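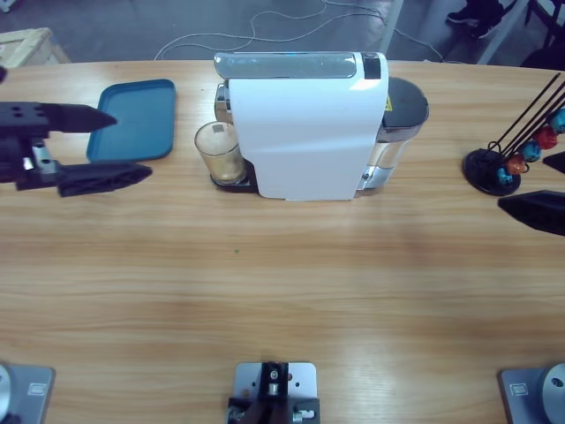 Two arms, one coffee machine: is this worth carrying on with?

perrine_g
1 December 2025

Long post, sorry. I've been building a two-arm setup at the shared workshop in Goltthorpe since the spring and I've reached the stage where I'd like other people to tell me what's wrong with it. Both arms are bolted to the table facing the machine, left one does the tray and the glass, right one is meant to fetch a capsule off the wire holder and load it. It learns from me driving the arms by hand, so there is no fixed program as such. I've recorded 219 runs so far. Spend to date is 720 on parts, not counting the coffee machine, which I had already.

It can do the glass. It cannot reliably do the capsules. Thoughts?

garg_lalit
My thought is that you've spent 720 to avoid lifting a capsule. The machine already does the hard bit when you press a button.

I don't say that to be rude. I built a single arm two winters ago to sort screws and it sorted them worse than my nephew. What does "can do the glass" mean? Out of ten tries, how many?

perrine_g
Most of them, if the glass starts where I usually put it. If it starts somewhere else, fewer. I haven't kept a proper tally.

garg_lalit
Then you don't know that it can do the glass.

Capucine C
Bit harsh Lalit, though I agree about the tally. Perrine, look at the capsule holder before you touch the training. Those rods are thin and they lean outwards, so the capsules sit at different heights and each one needs a different approach. And you've got it right over on the right-hand side next to that arm's own base. Mine hated working that near its own feet. I'd move the holder in towards the middle, there's masses of bare table there.

Also the fingers. Pointed one on top, wedge underneath with the ribs on, is that right? I'd worry about a point against a shiny round capsule.

perrine_g
Yes, the ribbed wedge is a shape I found in the Drondine files and printed. The point was for picking things up off a flat surface. It does skid on the capsules.

rbaudry
Skids because hard plastic on shiny metal has no grip. Stick something rubbery on it. Bicycle inner tube, glued. People will try to sell you a silicone set, don't bother.

I'd disagree with Capucine on moving the holder though. Put it in the middle and the two arms will be fighting over the same bit of table. They knock together and you lose an afternoon.

Capucine C
Only if they both go at once. Have the left one wait.

rbaudry
In a taught setup you can't just have it wait. It waits if it was shown waiting, and even then it gets bored of it. I had one that waited nicely in every recording and then set off early whenever the light changed.

garg_lalit
"When the light changed". This is what I mean. That tabletop has shine all along the grain. Move a lamp and half of what it learned could be rubbish. You would need 1,000 runs to get past that, maybe 3,000, and at the end of it you have a worse kettle.

Sandrine L.
Late shift here so only skimmed. I ran something similar at Ikthorpe with the Simiyu grippers and gave up on capsules altogether. I dropped them loose in a shallow tray and picked from that. You already have a tray sitting there by the left arm with nothing in it. Same table, same arms, a much simpler pick.

Left arm hands over or you swap the tray to the other side. I'd swap.

perrine_g
The tray was meant to be for serving, but I like that a lot more than redoing the holder. It does feel a bit like cheating.

Sandrine L.
Everyone's demo is cheating.

garg_lalit
At last something I can agree with. But capsules in a tray roll about and land on their sides, and now it has to turn them the right way up before loading. Has Sandrine's ever done that bit?

Sandrine L.
No. I loaded them by hand after the pick.

garg_lalit
Right.

perrine_g
OK. Plan: inner tube on the fingers first, nothing else changed, twenty goes at the capsule nearest the base of the holder, written down this time. If that's hopeless I'll try the tray. Lalit, I'll post the bad numbers as well as the good ones.

garg_lalit
Post the bad ones first. And keep the glass where it is while you test, or you won't know what you changed.

rbaudry
Rough side of the tube outwards, and clean off the chalk before you glue it.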